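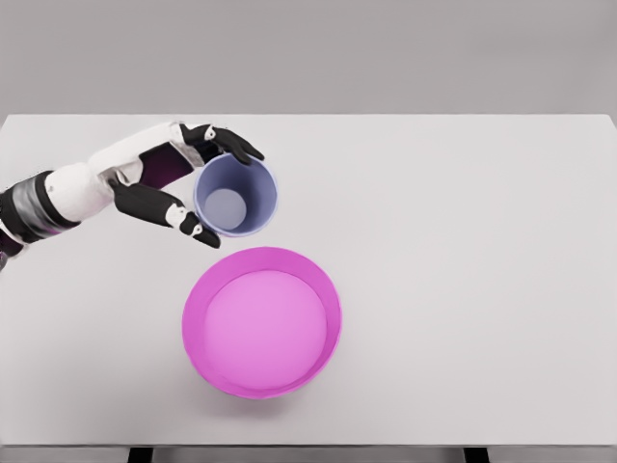 Moved into a rented flat, landlord's carpet has dents everywhere – how do I get them out?

Posted by tealeaf_brollum, 2021-11-22

Hi all, hoping someone has been through this. I moved into a first floor flat in Brollum in October and the living room has a mid-grey carpet, quite thick, no idea what it's made of. The last people had a big sofa and some sort of cabinet, and you can see exactly where every leg stood. The sofa ones are the worst, really deep little squares.

I've hoovered over them in every direction and tried fluffing them up with a fork, which did a bit but not much. A local firm quoted me 169 pounds to come and clean the whole room, and when I asked if that would sort the dents the man said "should do", which didn't fill me with confidence!

I've seen ice cubes mentioned and I've seen steam irons mentioned. I'm nervous about the iron as it isn't my carpet and I'd quite like my deposit back one day. Has anyone done either of these on a carpet they cared about? And does it matter that I don't know if it's wool?

mopandglory

Ice cubes, every time. Put one in each dent (2 if it's a big one), leave them to melt overnight, blot up the water with an old towel and then tease the pile up with your fingers or the edge of a spoon. I did our whole front room when we swapped the furniture round and most of them came out first go. A couple needed doing again.

Try one behind the door first in case the colour does anything odd. And if there's a wooden floor underneath go easy on the water, we've got concrete so I wasn't bothered.

Don't pay 169 for that, by the way, unless the carpet needs cleaning anyway.

hallway_hen

I've done the iron one and it's quicker, but I can see why you're nervous. Damp a clean white tea towel, wring it out well, lay it over the dent and hold the iron just above it on a steam setting. I count to 60, lift the towel, brush the pile up with an old toothbrush and have a look. The iron never touches the carpet itself. If it's polypropylene or similar it can melt, and then you've got a shiny patch that won't ever come out – so if you really don't know what you've got, stick with the ice.

You can sometimes find out by pulling a tiny bit of fluff from the edge, under the threshold strip, and taking it to a carpet shop. The one on Clemmont Road did that for me for nothing and didn't even try to sell me anything. Wool usually bounces back much better than the man-made stuff in my experience.

Also, did you do an inventory when you moved in? Take photos of the dents before you touch them and email them to the agent. They were there when you got the keys so they shouldn't come out of your deposit whether you fix them or not.

stripeysocks5

just put your sofa where theirs was lol

tealeaf_brollum

Thanks everyone. I've emailed the agent some photos and put ice in the 5 worst ones tonight, towel at the ready. Will look in the morning.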